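29 January 2021

Back on the Mundeck censer today. Rasha Majali brought the chains over from Brullbridge and wow, they're a mess! One of the 4 is a later replacement with fatter links, so the bowl hangs crooked and would spill charcoal at the first good swing.

I tried Hilance paste on the lid first, just a patch inside the rim, and the soot came off slower than I'd like (the old incense resin is the real trouble). Beatriz Prata wants the leaf border left a bit dark so it still reads from the pews. I'm with her, leaves need some shadow, and even the botanical wallpaper in the photo would look flat without it.

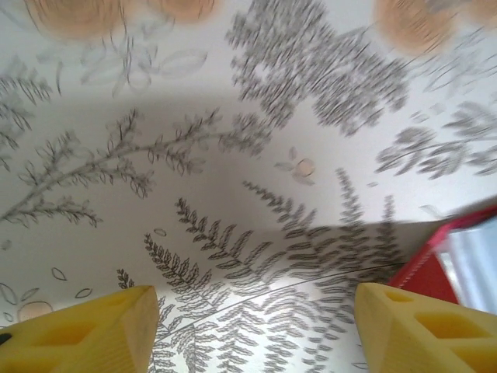

Chain lengths still to check against the Jafarzadeh notes from August. The bells can wait. 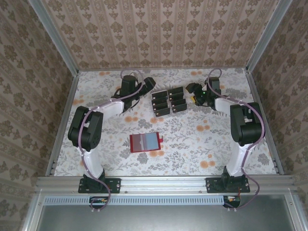 Red tray in the middle, nine small black blocks toward the far edge.

Monday: new link for the odd chain, then hang it and see.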